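Looking After Floor Lamps

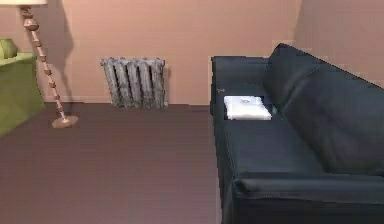

A floor lamp with a beaded pole and a flat round base.

Floor lamps need very little care, but a few small jobs will keep one steady and bright. Unplug the lamp before doing any of them, and let the bulb cool.

Dusting the shade
Use a lint roller on fabric shades and work from top to bottom. A clean, dry paintbrush gets into pleats and along the trim. Paper shades should never be wiped with a damp cloth. Glass ones can go in the sink with a drop of dish soap — take off the fitting ring first and keep it somewhere you will find it again.

Cleaning the pole
Turned or beaded poles collect dust in the grooves. Pull an old cotton sock over your hand and twist it around each section. For greasy marks, use a barely damp cloth and dry right away. Skip metal polish unless you know the finish is bare metal. Lacquered brass goes cloudy if you rub it hard.

Fixing a wobble
Most wobbles come from the nut under the base. Lay the lamp on a blanket, peel back the felt and tighten the nut with a wrench. If it works loose again, add a lock washer. Yuto Nagano wrote in to say he puts 2 felt pads under the low side of his lamp on an uneven floor, and it has stood straight since February.

Choosing a bulb
Check the sticker inside the socket for the maximum wattage. For a living room, look for a warm white bulb. A bulb marked 4000 K gives a cooler light and suits a sewing corner or desk better.

Cords
Run the cord along the wall, never under a rug. Replace it if it feels stiff or shows cracks near the plug.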